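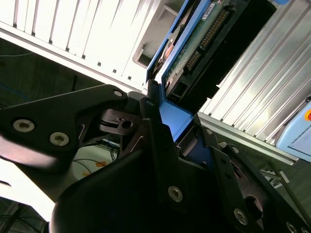 Chapter 2
Hands That Hold: Your First Gripping Project

Last October, the robotics club at Sternside took on a job that sounded easy: pick up a hard drive caddy, move it, and put it down again. Thảo Âu wrote the first plan on the back of a lunch menu. By the end of the term the plan had grown to 34 pages, and the team was having far too much fun to stop!

You probably pick up hundreds of things a day without a thought. Your fingers feel the edges, your eyes check the angle, and your wrist makes up the difference. A robot needs all of that spelled out. How wide should the fingers open? How hard should they squeeze? What if the part is tilted a little?

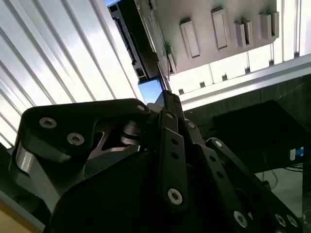 Warrick Kereama kept a notebook of every try, good or bad, and we will borrow from it often in this chapter. His team logged 300 tries, and the ones that went wrong are the best reading (try 35 gets a whole section to itself).

You will start with paper and pencil, sketching how two fingers close on a flat part. Then you will write a short set of moves and test them with your own group.

Words to know: gripper, linkage, pivot, approach angle

Before you read on, pick up a book with only your thumb and one finger. Where did you grab it, and why there?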